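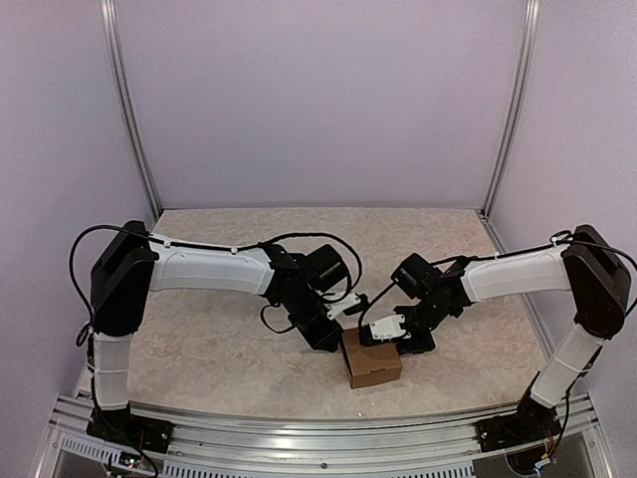
段ボール箱と、マーブル風の模様が入ったベージュの天板

ギルブリッジ 梱包まわりの打ち合わせ 議事メモ

日時 2012年9月8日(土曜日) 朝から昼すぎまで
場所 2階の奥、長机のほう
出席 7名(途中で電話に立った人あり)
書いた人 今回の書記当番

前回のメモが「堅くて読む気がしない」と言われたので、今回はしゃべっているまま書きます。決まったことは各項目の最後に「決定」と書いておきました。急ぐ人はそこだけ拾ってください。

1. 前回の積み残し

テープカッターの刃の件、まだ替えていませんでした。すみません、私です。替え刃は買ってあって、引き出しの手前に入れたまま忘れていました。休憩のときに替えたら切れ味がまるで違って、みんなで意味もなくテープを切って遊んでしまいました(そのぶんのテープは私が補充します)。
伝票の控えの置き場所は、前回の案どおり棚の2段目で落ち着いています。これは特に不満なし。
決定 積み残しはこれでゼロ。

2. 段ボール箱をどうするか

今日いちばん長かった話です。いま使っている小さめの箱は、底の折り返しがどうも弱い気がするという声が前から出ていて、ブレヴェルの見本を取り寄せて並べてみました。見本は2種類で、片方は紙が厚く、組むときに親指が痛い。もう片方は組みやすいのですが、角をぎゅっと押すと少しへこみます。私は組みやすいほうが好きです! 毎日組む身になってほしい。
反対意見としては、返品の箱を見るとへこみは角から来ていることが多く、そこをケチると結局やり直しになる、というもの。うーん、そう言われると弱い。
値段の話もしました。まとめて2000枚取ればどちらも単価が下がるそうです。ただ、2000枚をどこに置くのかで全員が黙りました。廊下は避難経路なので絶対にだめです。前に一度やって叱られています。
いったん厚いほうを60枚だけ頼み、重い品に使ってみることになりました。軽い品は今の箱のまま。親指が痛い問題は、折り筋を先に両側へ一度倒しておくとだいぶましになる、というやり方を教わりました。試したらたしかに楽でした。
決定 厚いほうを60枚注文。2000枚の話は1月の打ち合わせでもう一度。品番の欄には2207と書くこと(前に一桁抜けて違う箱が来たので、書いたら声に出して読む)。

3. 天板の上に物を置かない件

明るい砂色の天板は、好みが分かれました。私はあの白っぽい筋の入った模様が気に入っているのですが、「小さいものが見つけにくい」という意見が出て、ああ、それはある。透明のテープの切れ端なんて、貼りついていてもまずわからないです。ベージュに茶色の箱だと、写真に撮ったときに箱が沈んで見えるという話もありました。
そこで、天板に色つきの敷物を敷く案が出ました。濃い緑か紺。敷くと拭き掃除が面倒になる、端がめくれる、ずれる、という反論がすぐに出て、これも全部そのとおりだと思います。ためしに手元にあった紺の画用紙を長机に広げて箱を置いてみたら、見やすいことは見やすい。でも箱を滑らせるたびに紙もついてくるので、画用紙ではだめだということだけはよくわかりました。
敷物は保留。そのかわり、天板を使い終わったら、文房具と飲み物はぜんぶ引き上げる。飲み物はもともと禁止なんですけどね。ふたつきなら良いのでは、という粘りもありましたが、通りませんでした。粘ったのは私です。
決定 敷物は保留。使い終わったら天板の上は片づける。飲み物はふたつきでも不可。

4. 拭き掃除とすきまのごみ

天板は毎回拭かれているのに、手前のレールの溝がいつも後回しになっている、という指摘。筋が何本も並んでいるので、雑巾だと上をなでるだけで終わってしまうんですよね。段ボールの粉は思ったより細かくて、ああいうところに入ると取りにくいです。
使い古しの歯ブラシがいい、いや絵筆がいい、と少し盛り上がりました。歯ブラシは力が入りすぎるから絵筆派が優勢。私は家に使っていない平筆があるので、来週持ってきます。筆で掃いてから掃除機の細いノズル、の順でやってみます。逆だと粉が舞うそうです。
それから下のほうにある細長い通気口。ここに向かって粉を掃き落とさないでください。必ず外側の受け皿に向けて掃くこと。
壁は薄いラベンダーがかったグレーなので汚れが目立たないと思っていたら、指の跡は光の加減でしっかり見えると言われました。水拭きのあと乾拭き、週に一度で十分だろうという結論です。
決定 溝は平筆。通気口の方向には掃かない。壁は週に一度。

5. 棚の入れ替え(ベルゲの棚)

長机の後ろのベルゲの棚、いちばん下の段が緩衝材でぱんぱんです。引っぱると全部ついてくる、あれです。つぶした紙と気泡シートを分けて、気泡シートは上の段に移したい。軽いので上でも怖くないし。
上の段にいま入っているのは、古い見本帳と、何に使うのかわからない木の枠が3つ。木の枠は捨てていいかと聞いたら、誰かが使うかもしれないという例の返事でした。いつまでたっても減らないわけです。付せんに「1月まで」と書いて貼っておき、それまでに手が挙がらなければ処分します。
棚の耐荷重の紙がはがれかけているので、それも貼り直します。
決定 気泡シートは上の段へ。木の枠は1月に処分を判断。

6. フィルティアのラベル

フィルティアに頼んだ宛名ラベル、新しい版が届いています。台紙からはがしやすくなったのはいいのですが、ざらっとした箱の面だと角が浮いてくることがあります。貼ってから手のひらでしばらく押さえると落ち着きます。貼る場所も人によってばらばらで、継ぎ目の上に貼ってあるものもありました。開けるときにラベルが破れて番号が読めなくなるので、継ぎ目は避けてください。
向きは、長い辺を手前にして右寄せ。左寄せがいいという意見もありましたが、右利きが多いのでとりあえず右で。左利きの人、やりにくかったら言ってください。
古い版のラベルは社内便で使い切ります。
決定 ラベルは長辺手前の右寄せ、継ぎ目は避ける。

7. その他

窓側の蛍光灯が一本ちらついています。管理の窓口に連絡済みで、返事待ち。
カッターナイフの刃入れがいっぱいです。捨て方がわからない人がいたので、刃入れの横に手順を書いた紙を貼ります。
お茶当番の表を作り直してほしいという要望がありましたが、これは梱包の打ち合わせの話なのか? という疑問が出て、時間もなかったので流れました。

次の打ち合わせまでにやること
箱の注文(発注係)
平筆の持参(私)
気泡シートの移動(手のあいた人、できれば二人で)
刃入れの貼り紙(私)
テープの補充(これも私)

書いてみたら私の宿題ばかりですね。間違いがあれば、棚の横のメモに赤で書きこんでおいてください。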